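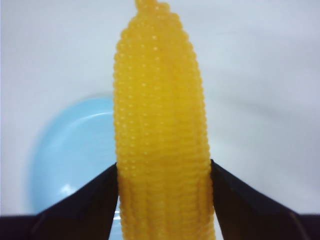 Play food corn – cleaning the kernels, and which plate to keep with it

gourlay_lane
Joined in January
Posts: 8

We have a yellow plastic ear of corn with the molded bumps all over, and a light blue plate that goes with it. The plate wipes clean in a second. The corn doesn't. The grooves between the rows hold on to whatever the kids had on their hands. I have tried a damp cloth and then baby wipes, and the wipes left lint in the bumps. What do you use?

tokov77
Posts: 3,816

Old soft toothbrush, dish soap, warm water. Brush along the rows from the wide end to the tip. If you go across them you push the gunk into the grooves. Rinse and stand it on a towel.

Check for a hole in the base first. Some of the Navuden vegetables had one, and water gets inside and stays there.

pantryshelf
Posts: 212

I put ours in the top rack of the dishwasher in a mesh bag. Never had a problem in two years.

tokov77
Posts: 3,816

I wouldn't. I had an Amusance set go soft at the ends that way. Two of the carrots are still bent.

pantryshelf
Posts: 212

Then you had the heated dry on. Turn it off and they come out fine.

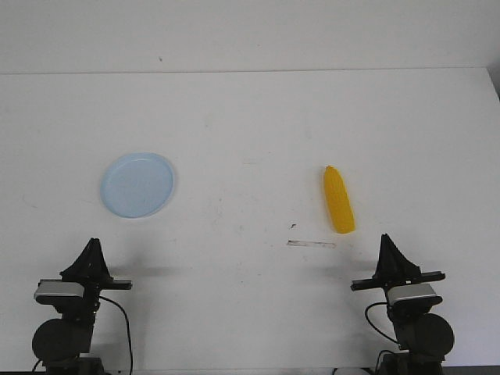

gourlay_lane
Joined in January
Posts: 8

Does the plate need the same scrubbing as the corn?

tokov77
Posts: 3,816

A cloth is enough for the plate, front and back, with a little soap around the rim. It's smooth, so there's nowhere for dirt to sit. Scuffs on the flat part won't come out and you shouldn't go at them with powder cleanser. That makes it dull and then it stains faster.

gourlay_lane
Joined in January
Posts: 8

Thanks. I did the toothbrush this morning and it worked better than the wipes. No hole in the base that I can find.

Second question. I want to set out less at one time. The bin had everything in it and they dumped it and walked off. I'm thinking one plate and one food on a white table, and swap the food every 5 days.

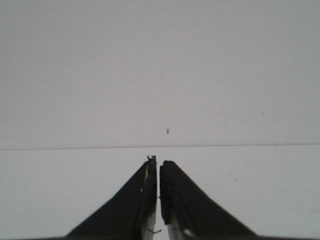
marrowbone says one food is too few. My two would be done with a single ear of corn before I sat down. I put out a plate, a cup and three foods, and they sort them and serve them to each other. The swapping is a good idea, but every 5 days is a lot of work for you.

gourlay_lane
Joined in January
Posts: 8

They are little, though, and the younger one mostly wants to put the thing on the plate and take it off again. Corn is good for that. It's long, it's easy to grab around the middle, and yellow shows up well on a white table next to the blue.

I'm going to leave a wide space between the plate and the corn so there is some carrying to do.

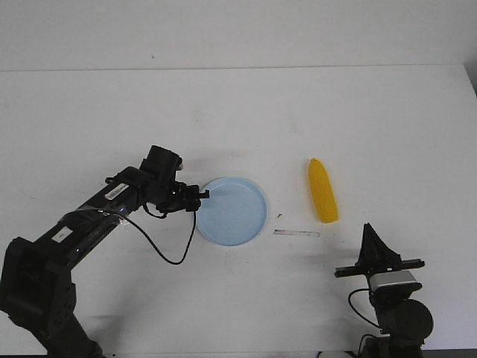
I'll start with the corn to the right of the plate and see how that goes for the first stretch – then maybe switch sides. The cup can come later if they get bored.

marrowbone
Posts: 97

Fair enough for the younger one. I'd still have the cup ready on a shelf.

pantryshelf
Posts: 212

Agree with marrowbone on the cup. And try the dishwasher once, with the heat off.

tokov77
Posts: 3,816

Toothbrush.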